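Door Handling at Castaño House: Effects of a Two-Arm Service Robot on Night Staff Work
Student project report, Applied Automation
Yesenia Lozano

1. Background

Castaño House is a guest residence with long interior corridors and paired doors at several points. Night staff move linen, meal trays and small furniture through these doors on carts. The house plans to assign part of this work to a two-arm mobile robot under a contract with Skamberg, the company that maintains its carts and lifts.

The project asked two questions. First, can the robot get through lever-handle doors often enough to be useful on a night shift? Second, which tasks move to the staff, which move away from them, and which are new?

2. Method

Interviews were held in January with the night staff and the shift lead. Each person was asked to list every task that involved a door. Two full shifts were then observed, and door openings were logged by hand. The log holds 689 openings.

The robot was tested only in simulation. House models were built in Plorier, and the control software was Dreton, used with its default settings except for grip force and approach speed. The simulated interiors vary in wall color, furniture and pictures on the walls. They are not copies of Castaño House. A total of 3,457 trials were run. A trial ended when the base of the robot had passed the doorway or when 60 seconds had gone by.

3. Results: staff work

Doors take up little time one by one. The staff did not name them as a main burden. What they did name was having to stop the cart, walk around it, open the door, hold it with a foot or hip, and pull the cart through backward. Two people linked this to back pain. The shift lead said new hires learn the move from coworkers and that no written instruction exists.

The log shows that openings cluster between 10 p.m. and midnight, when trays come back, and again before 5 a.m. Between these periods the corridors are quiet. The robot would be most useful in the two busy periods, which are also the periods when people are most likely to be in its way.

4. Results: simulation

Most failed trials had one of two causes. In the first, the gripper closed on the lever too close to its pivot and could not turn it. In the second, the lever turned but the door swung back before the base had moved. Raising the grip force helped with neither. Lowering the approach speed by 50 percent reduced the first kind of failure and raised the number of trials that ran out of time.

Paired doors were harder than single doors. The second arm has to stay clear of the first door while the other hand works the second lever, and the space for turning is small. For planning purposes, the house should treat paired doors as points where a person may be called.

5. What changes for the staff

Three changes are expected. Cart pulling goes down on the tray route. Calls to help a stopped robot are added, and they come without warning. The shift lead takes over the route plan, a task that now belongs to the day office.

The staff asked who would answer for a blocked corridor at night. The draft contract does not say. It names a phone line at Skamberg with daytime hours only. This should be settled before a trial in the building, together with training time, which the current shift plan does not include.

Figure 1. Paired lever-handle doors, simulated interior. 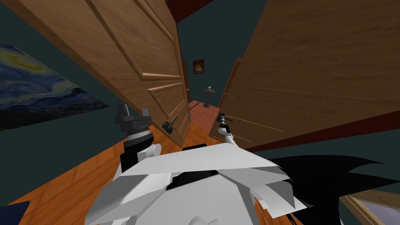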